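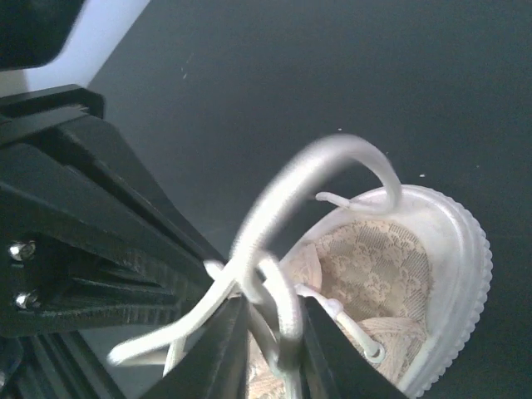 Saturday, December 14, 2019. Shoe bench, Braltstead.

Good day, really good day! The hand guiding finally feels like something I'd want to do for a whole afternoon. New gravity settings went in before coffee and the arm just floats now. You can steer it with two fingers and it stays where you leave it, where last week I was leaning my whole weight on it and it still drifted toward the wall.

Target for the set was 40 demos of the heel pick: come down over the shoe, close on the back of the collar, lift, carry across, set down. Got all of them, and kept going a bit with the remote rig because I wanted to compare. With today's the Potance folder is at 472.

Notes on the pick, while I still remember what my hands were doing:

- Come in with one finger inside the opening and one outside. If both land outside you squash the heel and the shoe scoots away.
- Stop above the rim for a beat before closing. I didn't do this in the early ones and I think the policy will learn my hurry. Those are tagged "rushed" and I'd leave them out of the first training run.
- Laces are their own animal. On the white canvas sneaker they got in around the fingers, and a big loop of lace swings when the arm moves. I love these demos, they're messy in just the way a real bin will be, but please go slow on the lift so the swing doesn't end up in every view.
- Leave the laces loose between tries. It's tempting to tuck them in and then we've taught it a tidy world.

Hand guiding vs. remote: by hand I get the approach angle right first time, every time, I can feel the collar give. Remote is slower to start with (there's that Finuno lag on the wrist twist, it's still there after the update) but the paths come out smoother and my arms aren't in the overhead view. I'd do the approach by hand and the carry by remote if the logger let us switch modes mid-demo. It doesn't yet. Putting that on the wish list again, underlined.

The lace-covered pink sneaker is my favorite of the lot. The collar is padded with a fuzzy knit, so there's something to sink the fingers into, and the heel seam gives you a nice line to aim for. I pinched right on the seam whenever I could.

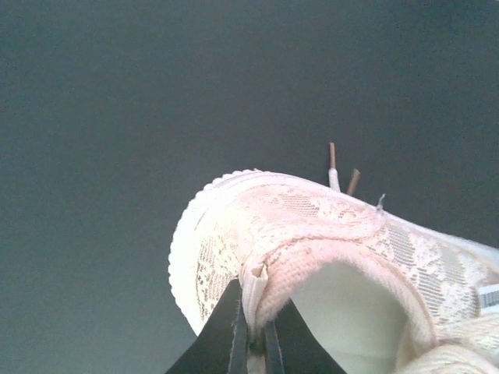
Barros read this over on the shared page and wrote underneath that aiming for the seam every time is a habit of mine the robot doesn't need, and that a spread of grips along the collar would be worth more than another stack of perfect ones. Fair! I went back and did 8 more, deliberately off to one side or the other, and labeled them "offset." They felt terrible to do and the replays look great.

Replay check: picked 4 demos out of the folder and ran them open loop with the shoe set on the tape marks. All four lifted. One let go early on the set-down, which I'd put on me, I opened the fingers while still moving.

For next time:
- grip force column is empty in the remote demos, check the logger config
- new tape marks, the old ones are curling
- try a shoe starting on its side
- start slow-lift set with the laces fully undone
- ask for a longer e-stop cable, I keep stepping on this one

If we keep this pace we can have the sideways set done well before March. Arm parked, fingers open, files copied to the second drive.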